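Rail trail from Courtois to Matton - worth a weekend?

fernhollow_jo
Has anyone walked the whole old rail line from Courtois to Matton? We've got two free days in February and I'd love to do it end to end. I've only done the bit by the Jurnura overlook and I'm hooked.

pedalpusher49
Yes, go! I did it last winter and grinned the whole way. The first half follows the creek, then you climb up through the beech woods and come out on the ridge at 2,424 feet. With the leaves down you can see clear across to Lusell. Start before 8 a.m. if you want the overlook to yourself.

mattonmike
Gonna disagree a little. The creek half is great, the ridge is great, but the last stretch into Matton is a gravel road with trucks on it. I'd turn around at the water tower and call it good.

fernhollow_jo
Oh no, I was looking forward to arriving in town on foot! Is it really that bad?

hidayah_m
Jo, don't skip it! I've done that stretch maybe a dozen times and I love it. You pass the old depot, the orchard and the little stone bridge, and then there's the bakery. We stayed over in Matton last time, in a plain room a short walk from the trail, and had the boots off by four.

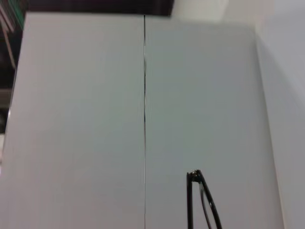 Next morning we took the river loop before heading back, and I'd put that ahead of the overlook, I really would. Herons all along the bank, and a bench at the bend where you can sit with your coffee and hear nothing but water. Bring real gloves, though - the wind comes straight down that valley.
Hidayah Menon

mattonmike
The river loop beats the overlook? Come on. The loop is flat and half of it is behind the ball fields.

hidayah_m
Flat is fine by me on day two! And the ball fields are over in five minutes.

pedalpusher49
With Mike on the view, with Hidayah on the bakery. Jo, one thing: the sign at Courtois says the climb is 1,641 feet. My watch gave me around 3,000 with all the ups and downs, so eat a proper breakfast.

mattonmike
Your watch is broken, it's an old railroad grade.

pedalpusher49
The ridge spur isn't! The rails never went up there.

mattonmike
OK, fair, I always forget the spur.

fernhollow_jo
Sold. Whole thing, spur included, river loop on the second morning. Is there parking at the Courtois end overnight?

hidayah_m
Yes, the lower lot by the ball court. The upper one gets locked at dusk.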